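The guest room bedside table
Posted Sep 12, 2023

I have been working through the house one piece of furniture at a time. The hall closet is done, and so is the drawer under the oven. In August I moved on to the guest room, and I started with the bedside table. It had become the place where small things went when they had no other place.

The table is round, with a wood grain top and a raised rim. I bought it from a used furniture store on Pacheco Street. The man there called it a Gronwood, which I had never heard of, and there is no label on it that I can find. It cost $52. I like the rim. Pens used to roll off the old nightstand and end up under the bed, and that doesn't happen now.

The trouble with a round top is that it holds less than you think. Square things don't sit well together on it, and anything pushed to the back tends to get forgotten. When I started, there was a stack of magazines, a dead alarm clock, a mug of loose change, a box of tissues, hand lotion, and a phone charger that didn't fit any phone we own. I took everything off, wiped the top with a damp cloth and then a dry one, and only put back what a guest would use.

So the phone went back, and the remotes, and the little round white piece that has always been there. 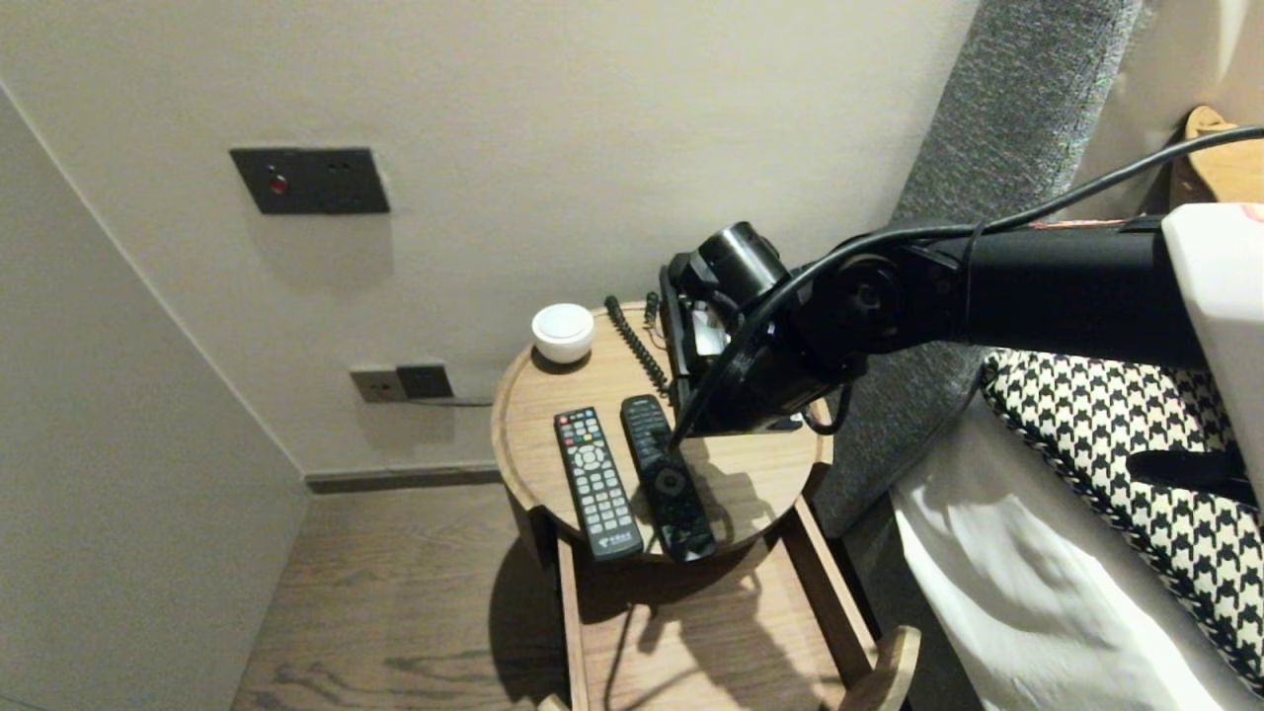

The phone

The black desk phone stays. Our cell signal is poor on that side of the house, and my mother won't use anything else when she visits. It used to sit at the front, where it took up all the useful space and you had to reach over it for a glass of water. Now it is toward the back, on the bed side. You can still reach it lying down. I tried it.

The cord is the annoying part. It is the coiled kind, and it spreads out across the back of the table whatever I do with it. I tried tucking it behind the phone and it came back out. I tried one of those cable clips from the Sellura pack I bought for my desk, but the clip was made for something thinner and it popped off in the night. For now the cord goes where it wants. If anyone has a neat way to handle a coiled cord that doesn't involve tape, leave a comment.

I also wrote out a card with the numbers a guest might need: ours, the neighbor's, and the taxi company. It is in the drawer with the Wi-Fi password. I changed the password when I did this, so if you stayed with us before the summer, the old one won't work.

The remotes

I would like to have one remote in this room. I have read about universal ones and I even ordered one from Rarkness last winter. It would turn the TV on and then do nothing else. I spent an evening typing in codes from the leaflet, got as far as 639, and sent it back. So there are still two, side by side at the front of the table, one black and full of buttons and the other black and slimmer.

Guests always pick up the wrong one first. My brother pressed things for a good while on his last visit and then watched his phone instead. He didn't mention it until he was leaving.

My friend Thu Lại stayed with us for 6 nights in August and had some views on this. She said I should write down what each remote is for and put that in the drawer too. I said nobody reads a card about a remote. She said she would have. 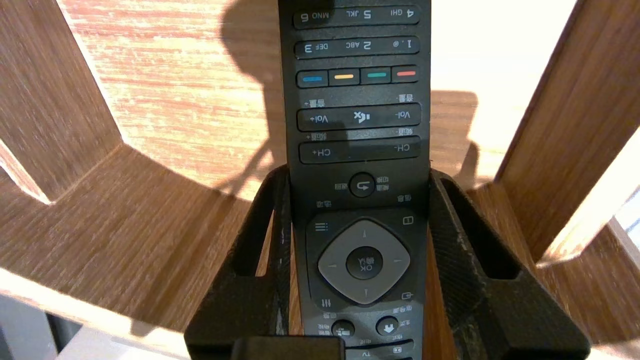 Writing the card took longer than cleaning the table. I wanted it short, with only the buttons a person needs to watch something before bed, and I kept putting in too much. My first version ran to both sides. Then I sat down with the remote that has Chinese on it and went through it key by key. It is easier than it looks at first, as the volume and channel rockers say Vol and CH in plain letters, the mute has a speaker with a cross, and the big diamond pad has OK in the middle. The back button is the round one with the curved arrow. I left out the blue, yellow, green and red keys altogether. I have never needed them and I don't think a guest will either.

The final version of the card says:

Start with the slim one.
If the picture comes up but there is no sound, use Vol+ on the other one.
To go back, press the round button with the curved arrow.
To pick something, press OK.
If it all goes wrong, unplug the TV, wait, and plug it in again.

Thu Lại read it over and took out two more lines. She was right about both of them. One was a reminder to put the batteries in the correct way around, and she pointed out that the batteries are already in there.

I also cleaned the remotes. I used a cotton swab with a little rubbing alcohol on it, and went around the edge of each button. Take the batteries out before you do this. A toothpick works for the seam along the side, but go gently. I did the second one while listening to the ball game and it went faster.

The rest of the room

Once the table was done, I looked at the rest of that side of the room. The bed has a gray upholstered headboard, and dust sits along the top of it. The brush attachment on the vacuum takes care of that. I had not been doing it at all.

The wall is beige and I am leaving it beige. My husband wants green. We have had this conversation before, and I expect we will have it again when the hallway gets painted. Then there is the cowboy. He has his hat and his rope and he has been in the guest room longer than any of the furniture. I thought about whether he should stay. I asked around the family and was told very firmly not to touch him. My nephew asks about him on the phone. He stays.

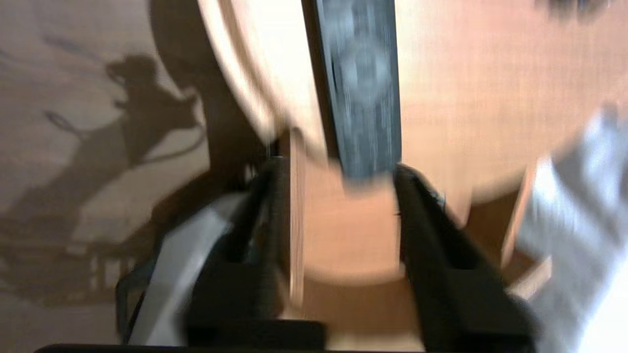
The cowboy, rope and all.

What I would still like is a small tray for the open shelf under the tabletop, for guests to put a watch or glasses on. It needs to be shallow, and I would rather it was wood. I have looked at two stores and everything was either too deep or painted with a slogan. I may just use a saucer for now.

The magazines went to the dentist's office, with permission. The loose change came to enough for lunch. The alarm clock needed only a battery, so it is on the kitchen windowsill, running six minutes fast, and I haven't found the little wheel on the back that sets it. The charger is still in a box by the front door in case somebody claims it.

Next is the linen shelf. I have pillowcases in there that don't match any sheet in the house, and I need to decide what to do with them before my mother comes.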